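Balcony & Indoor Growing > Storage and Tools
Thread: Small bags of feed and soil additive on an open rack – upright or flat?
Page 1 of 1

potash_ledger
I keep fertilizer and soil additives in small bags, mostly 500 g, on a two-tier metal rack with wood boards. Pink speckled floor, corner location, no direct light after 10 a.m. The rack was bought for shoes and is rated for more weight than I will ever put on it. The problem is the bags. They have soft bottoms and folded tops, and once the contents drop below half, they slump forward and lean on whatever is next to them.

Current arrangement: large bag on the upper board, small ones on the lower board, propped against each other with the green one at the back.

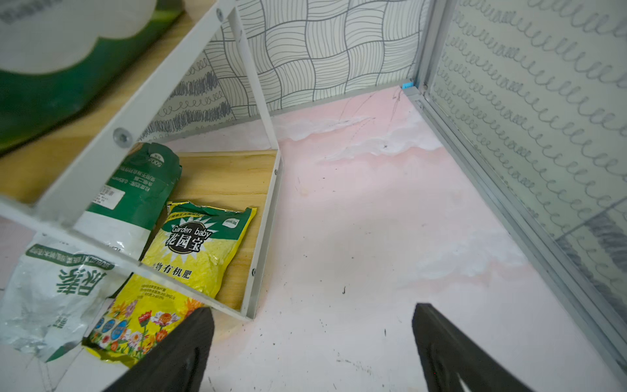
I have considered three changes. One, lay everything flat. Two, decant into rigid tubs. Three, put a bin on the lower board and file the bags in it like folders. I would like opinions from people who have done one of these for at least a full season. Inventory is 27 bags if I include the sachets, so buying a matching tub for each is out.

drainhole
Option three. I have used it for two seasons. File the bags with the label facing out and the fold at the top. A bin with straight sides works better than a tapered one. The Ekska deep bin fits a standard rack board with a finger width to spare.

mokadov_user
Disagree with the bin if any of this is granular feed with urea in it. It takes up moisture from the air, and a closed-sided bin holds a wet bag against dry ones. I lost most of a bin to caking in November. I now use Mokadov screw-top tubs for anything hygroscopic and leave the rest in the bag. You do not need 27 tubs. You need four or five.

drainhole
Caking in a bin means the bag was not closed. The bin did not cause it.

mokadov_user
A bag with a folded top is never closed. It is folded. I weighed one over a month on the kitchen scale: 2,233 g on the first reading, including the outer bag and clip, and heavier every time after. Same shelf, same clip.

potash_ledger
What clip?

mokadov_user
Flat plastic, the kind sold for coffee. I have since changed to a rolled top with a binder clip at each end. The readings are steadier but I would still not call it sealed.

loam_and_lime
Flat storage is worse than either. The fold opens under its own weight and fine material works into the crease. Also, you can't read the label without moving two other bags.

On decanting: keep the printed bag. Cut the panel with the analysis and the dosing rate and tape it to the tub. I have a tub from the previous tenant labeled "PLANT" and it has been on my shelf for three years.

potash_ledger
Went through the whole rack last night between 7 and 9 p.m. Everything came down to the floor first, then went back by type.

Total came to 3,740 g of dry product in open bags, less than I expected. Sorted into hygroscopic and not. The second group stays in the original packaging, because most of it is potting additive and it does not care.

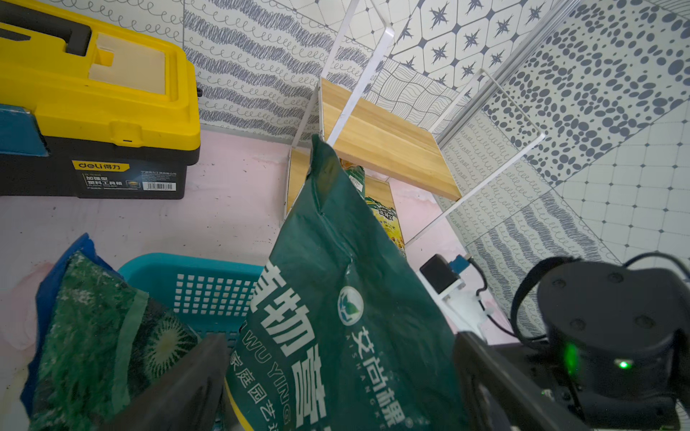 Label orientation matters more than I had allowed for. On most of the small bags the sticker with the barcode is on the same face as the text, so there is one correct side to put forward and the other side tells you nothing. The dark green one is printed with the large characters running down the face and the brand set vertically beside the leaf logo, so standing it up is the only way to read it across a room. Laid flat and stacked, it would be one more green edge. That settles option one for me. The top corner is already folded and crumpled, and I will change that to the rolled closure described above. The yellow and black Deli toolbox stays on the floor; it is too tall for the lower tier and I want the upper board for the big bag.

drainhole
What is in the toolbox?

potash_ledger
Pruners, wire, ties, a moisture meter that reads the same in every pot.

tray_liner
The basket with the square holes would solve the argument between drainhole and mokadov_user. Open sides, so air moves, and the bags still stand up. Line the bottom with cardboard if anything leaks. I use one from Sun for the same purpose.

mokadov_user
Air moving is the problem, for feed. For additives, fine.

tray_liner
I meant for the additives.

potash_ledger
The teal one is in use for cloths, but I can get a second. Dimensions of the Sun basket?

tray_liner
Mine is 200 mm deep front to back. Check the rail on your board before buying. If there is a raised metal edge, measure inside it.

potash_ledger
There is an edge rail, right side and front. I will measure inside it.

loam_and_lime
Write the opening date on each bag while they are down. Paint marker holds on the plastic, ballpoint does not.

potash_ledger
Already back up, but noted. Plan is four Mokadov tubs for the feeds, open basket for the additives, large bag stays on top. I will weigh the tubs monthly and post the readings.

drainhole
Weigh one bag in a straight-sided bin as a control. Rolled top, two clips.

potash_ledger
Agreed. Which Ekska size?

drainhole
The smallest deep one. The next size up will not clear the upper board.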